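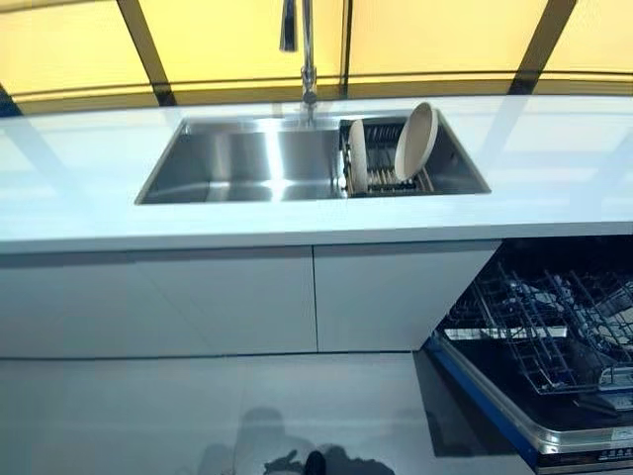 Holmgren objected that a demonstration given by remote control teaches the robot the habits of the control link as much as the task itself, and that the two cannot be separated afterward. The point shaped the design of the present study.

Figure 3. Kitchen at the Oltthorpe site, with two plates in the rack in the right basin and the dishwasher door lowered.

4.2 Collection of demonstrations

Each of the 12 operators moved plates between the sink rack and the dishwasher, first by guiding the arm by hand and then through the Zorolel remote station. Operators completed five practice runs in each mode, which were discarded. The remaining 181 demonstrations were kept whole, including those with pauses or a second attempt at a grasp. Hand-guided runs were recorded in February and were not repeated.

Following Holmgren's objection, the delay of the link was logged with every remote run and supplied to the learner as a separate input. Results with and without this input are given in Section 5.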